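O barulho do vizinho de cima

Mudei para este apartamento em setembro e levei uma semana para perceber que o problema não era a rua. A rua é tranquila. O problema vinha de cima, todas as noites, a partir das onze: passos, cadeira arrastada, passos outra vez.

Morei sete anos numa casa térrea e tinha esquecido como é viver debaixo de alguém. No começo fiz o que todo mundo faz, que é olhar para o teto e esperar. Depois comprei tampões de ouvido na farmácia da esquina. Funcionam para vozes. Para passos não servem de grande coisa, porque o que incomoda é a vibração, e a vibração chega pelo travesseiro.

Subi para conversar numa quinta-feira, depois do jantar. O morador chama-se Kojo Mensah, trabalha por turnos e chega a casa quando eu estou indo dormir. Foi educado. Disse que andava de meias e que não fazia ideia de que se ouvia alguma coisa. Acreditei nele. Enquanto conversávamos na porta, a mulher dele, Philomena Abugri, foi até a cozinha e voltou, e de onde eu estava não ouvi nada. Desci e pedi que ela repetisse o trajeto. Na minha sala ouvi cada passo.

Aí comecei a ler sobre o assunto. Existem dois tipos de ruído num prédio, o aéreo e o de impacto. O aéreo é conversa, televisão, música. O de impacto é tudo o que bate na laje: calcanhar, brinquedo que cai, pé de cadeira. Forrar o teto de quem mora embaixo ajuda um pouco com o primeiro e bem menos com o segundo. Para o impacto, o melhor é tratar em cima, antes que a pancada chegue ao concreto. Isso quer dizer manta sob o piso -- ou tapete, que é a versão barata.
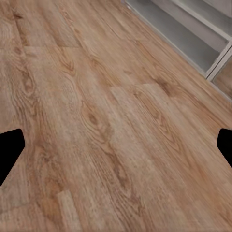

Piso com desenho de madeira, réguas na diagonal.

O meu prédio é antigo e a laje é fina. A administradora, a Ametepe, não tem registro de manta em nenhum andar. Perguntei por e-mail e a resposta veio em duas linhas, assinada por Gavin Niven: cada proprietário trata do seu piso como quiser, desde que respeite o horário de obra. O regulamento fala de animais, de bicicletas e de churrasqueira na varanda. De ruído de passos não fala.

Voltei a subir com uma proposta. Eu pagava metade de um tapete para o corredor deles e comprava os feltros para as cadeiras. Eles escolhiam a cor. Philomena achou justo e escolheu um cinza. O tapete com a base de borracha ficou em 464 reais. Os feltros custaram tão pouco que não vale a pena contar.

O resultado: as cadeiras desapareceram por completo. Os passos continuam, mas abafados, e já não acordo com eles. Ainda se ouve a porta do quarto, que bate quando há vento, e disso ainda não falei porque me pareceu muita coisa para o mesmo mês.

Também fiz a minha parte aqui. Pus feltro nas minhas cadeiras e deixei de usar sapato em casa. A vizinha de baixo, Salamatu Akpalu, nunca reclamou de mim. Perguntei-lhe no elevador se me ouvia. Disse que sim, principalmente de manhã, quando abro as gavetas da cozinha. Esta semana vou ver se arranjo uns batentes de silicone.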